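**Week 6 notes: the waistband fault**

Okay, picking up where we ran out of time. I promised I'd write up the waistband thing properly, so grab a coffee, because it's my favorite failure of the whole course (and yes, I caused part of it).

Quick recap for anyone who missed class. We'd trained the folding policy on demonstrations done with the hand-held grippers, mostly jeans on beds. Then we ran it on the arm at the Pimiditz site, and for the first 60 folds it looked great! Then it picked up a pair with an elastic waist, closed on the gathered part, and just kept squeezing. Force limit tripped, arm stopped, fine. Except the recovery routine opened the fingers, moved back to the same grasp point and did it all over again. And again. By the time I hit the stop button one fingertip pad had peeled half off.

So what went wrong? Two separate things, and please keep them separate in your lab reports.

**1. The grasp was bad.** Gathered elastic is thick and springy. The fingers stall early, the controller reads a big gap, decides it's holding a good chunk of fabric, and lifts. But the fabric is compressing the whole time, so the grip drifts and the controller chases it. With a flat hem you never see this.
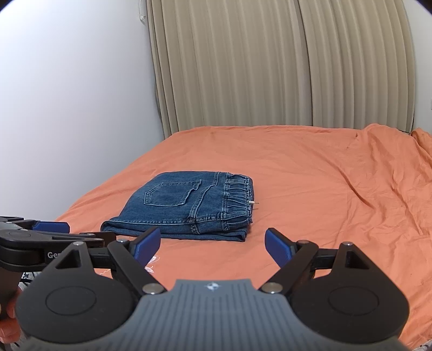

And drawstrings make it worse. A metal tip between the pads feels like a solid grasp to a force threshold, even when there's hardly any cloth in there with it. Mahtab Ebrahimi went back through our logs and found the same early stall in runs we'd marked as successes, which was a bit embarrassing for me, as I'd done the marking.

**2. The recovery was worse.** This is the safety one. Our retry loop had no counter. I'd left it out during testing and never put it back (sorry!). A force trip should never clear itself and send the arm to the same spot. The new rule:

- first trip: open, back off, pick a different grasp point
- second trip on the same garment: stop and hold until a person resets it
- before any reset: look at both pads, press the edges down with a thumb, swap the pad if an edge lifts

We also log finger position every 500 ms during a hold now. It's slow, but it's enough to see the drift.

**For next time:** read the Bokberg handout on force limits, then sketch the retry logic as a state diagram. Mark every state where the arm can move without a person pressing something. Bring it on paper, we'll be drawing all over them.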